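Laundry Room Notes: Door Gaskets and Drum Care

The front-loader in the Urdale laundry room has passed 2,965 cycles on its counter, and the door gasket was checked in April as part of the regular service. Rianne Lambrechts carried out the check and has left the notes below. They apply to the machine at Budby as well, which is the same type and two years younger.

The gasket is the thick rubber ring between the door and the drum. It has a fold along the inside, and the lowest part of that fold holds water after every load. Lint, hair and detergent residue collect in the same spot. If the fold is left wet with the door shut, mildew starts within days and the smell moves into towels first. Coins and hairpins also end up there, and a hairpin can cut the rubber on the next spin.

After the last load of the day, pull the lower fold toward you with two fingers and wipe it with a dry cloth. Work from the latch side down and around to the hinge side. Wipe the face of the ring as well. Leave the door standing open overnight. The detergent drawer should be left out by the width of a hand.

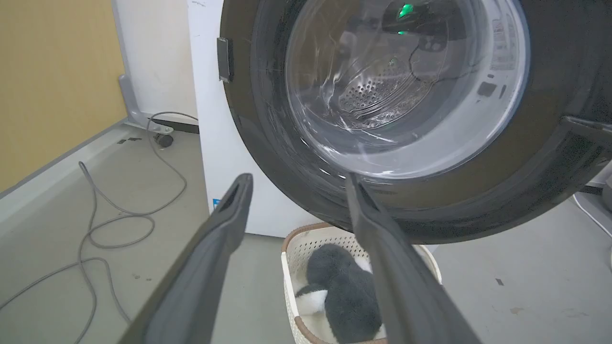 The door ring and the perforated drum of the front-loader.

The drum itself is stainless steel and needs less attention. The holes in the rear wall can be brushed with a soft nylon brush if residue builds up. Do not use steel wool or a wire brush. Small scratches rust at the edges when a damp load is left sitting, and the stain transfers to white cotton. The raised ribs should be felt by hand for play. A rib that moves should be reported before the machine is used again.

Once a month, run an empty cycle at the hottest setting with the Sirik powder from the shelf. Use one level scoop. Liquid cleaner is no longer stocked; it foamed over in two of the winter cleaning cycles and tripped the overflow sensor. Write the date of the cleaning cycle on the sheet by the sink.

Load size remains the main cause of uneven wear. The machine takes 7 kg of dry cotton, but bedding should be kept to 6 kg so that it can open out and balance during the spin. A single bath mat will not balance at all. Add towels to it. When the drum knocks at the start of the spin and then slows down again, it is trying to redistribute the load, and it will attempt this several times before giving up. Stop the program, drain, and separate the items by hand.

A replacement gasket has been ordered from Bitar and will be kept on the upper shelf until it is needed. Fitting it takes an hour with the front clamp removed, and the machine will be out of use for that time. The current gasket has surface discoloration in the fold but no splits, and it stays in service for now.

The drain filter will be covered in the next issue. Until then, please do not open it without a tray underneath. It holds more water than the small flap suggests.

Corrections and fault reports go to Ans Schouten, with the program number, the point in the cycle where the fault occurred, and any code shown on the display. Reports without the code take longer to trace. The laundry room closes at 4 p.m. on service days.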